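Pindinwood 10-Ounce Finish Hammer, Long-Term Review

I have used the Pindinwood for trim and light casework since June. It replaced a 16-ounce framing hammer that was too heavy for interior work and left marks in poplar casing whenever a swing went wide.

The head is forged steel with a smooth, slightly crowned face. The handle is straight hickory, 11 inches from the bottom of the head to the butt. Mine arrived with the grain running parallel to the head, as it should, and the eye was filled completely with no gap at the wedge. The factory finish is a thick lacquer that gets slippery with sweaty hands. I scraped it off and wiped on two coats of boiled linseed oil.

Balance is good for the weight. The hammer pivots just below the head, so short taps take very little wrist effort. Setting a finish nail in pine takes four or five strokes. Red oak takes more, and I would drill a pilot hole there anyway. The crowned face forgives a small error in angle, but it will still bend a thin nail if you hit it off center.

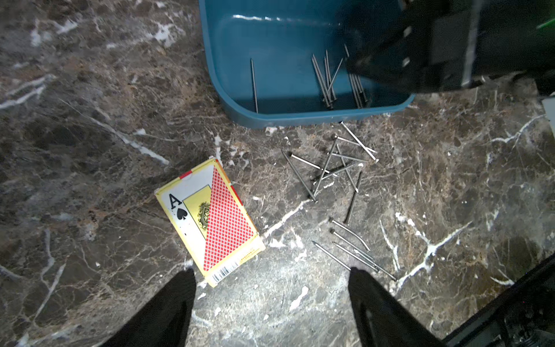
The claw is the weak point. The slot is ground wide at the throat and does not grip small shanks until they are well down in the V. On nails with the head already pulled off, it slips. I touched up the inside edges with a triangular file, which helped, but on a $27 hammer I should not have to. Obsa Weldu, who hangs doors for Altatness, has an older one with a noticeably tighter slot, so the grind may have changed between production runs.

For comparison I borrowed the Qudah titanium model, which sells for $129. It transmits less shock and the claw is excellent. The face is textured, though, and a textured face has no business near finished trim. For baseboard and window stool I went back to the Pindinwood within an hour.

Durability so far: no looseness in the head, no chips on the face, one dent in the handle from an overstrike on a door jamb. Replacement handles are stocked by the hardware counter in Pustport — ask for the straight pattern, as the curved one does not fit the eye without shaving.

Rating: four out of five. One point off for the claw. If you pull more nails than you drive, buy a small flat bar to go with it.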